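Last updated: September

Bunlow Community Meals: progress report to the Nelura Fund

The grant has now run for six months. We have served 1,000 hot lunches from the hall kitchen and 113 people have signed up, mostly from the Shehu Road end of town. Lunch is soup or stew with bread, and fruit when the wholesaler has it cheap. 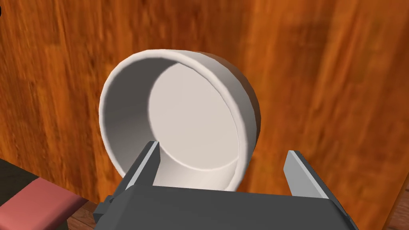 Spending is on budget apart from gas, which went over in both of the first two months. We have moved the baking to mornings when the hall heating is already on, and the last bill came down. The Tokevia delivery contract has been renewed at the same price.

Sign-ups from the new flats are still low. We put leaflets through doors in the summer and had few replies. We plan to try a later sitting, starting at 1.30 pm, for people on early shifts.
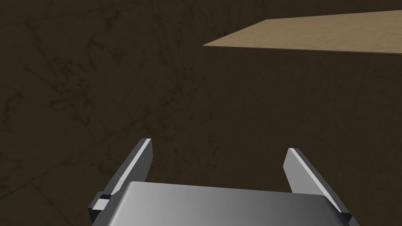 Sânziana Olteanu wrote back on the draft that 1.30 is still too early for the bakery shift, and asked whether food could be kept back for collection until 3 pm. We will cost this and include the figure in the next report.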